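Gallery: the two-armed bench robot at Grutbridge

We have had a two-armed robot going together in the shared workshop at Grutbridge since November. It is a club build, paid for by whoever is on the build list, and it lives on the white table at the back. The arms were bought second-hand as a pair. The brackets, the wiring and all of the software are our own work, for better or worse.

The project name is Norkorex. Živko Karagiannis picked it and there were no objections. The aim is modest: we want both arms to pick up, hold and hand over ordinary household things without someone standing by with a finger on the stop switch. Bottles come first. Cups and jar lids are next on the list.

These pictures are from the bottle work. A water bottle is a good first object. It is easy to replace, it has a straight enough middle to grab, and it will tip over if you come in crooked. It is also clear above and below the label, which gives our depth software a hard time. The label is what the program looks for at the moment.

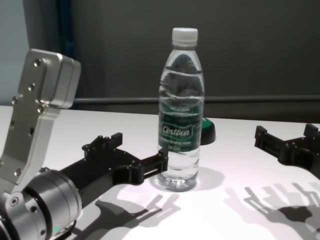 *Words and gallery by Nomvula Mofokeng | Grutbridge Shared Workshop | Posted Jan 22, 2026*

The left finger is right up beside the label here and the right one still has a way to go. We bring the arms in one after the other at low speed. Moving both together is quicker, but if the two arms don't agree on where the centre of the bottle is, one of them pushes it into the other. Marek Havlíček wrote the approach routine and it is now on its third version. The first one lasted an evening.

Most of the trouble has been with calibration. Each arm has its own idea of where the table is, and the two have to be matched before anything else will work. Marek's method is to touch a set of marked points with each arm, write down the error at each one, and let the program work out the correction. The last full run used 264 points per arm and took most of an afternoon. We now use 50 for a regular check and save the long run for when a bracket has been off.

Ching-wen Tu redid the cable routing over the holidays. The old runs pulled tight whenever the wrists turned inward, and one connector had started to work loose.
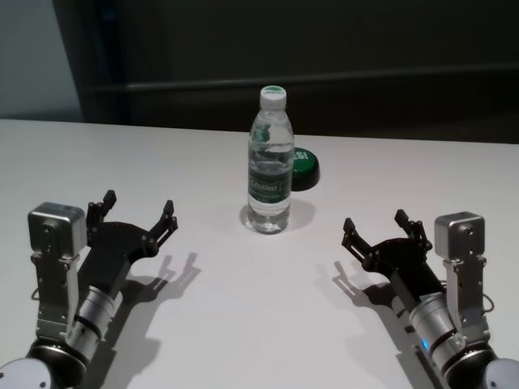 The fingers are run fully open between tries so that every approach starts from the same position. That was Ching-wen's suggestion as well, and it made the logs a lot easier to read. We had been starting from wherever the last try left off, and then arguing over why two runs with the same settings had gone differently.

As for cost, the build account stands at $1526 spent, not counting the arms. The largest part of that was motor drivers, including one set we damaged ourselves by plugging it in backwards. Reginald Haverford has since put coloured tape on both halves of every plug. 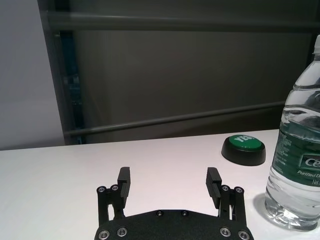 *Gripper open, with the YES button and the water bottle on the table behind.*

Still to do before the open evening at Mulanville: new finger pads, a proper cover for the power supply, and a slower stop. If you have scrap rubber sheet in any colour, leave it on the Norkorex shelf with your name on it.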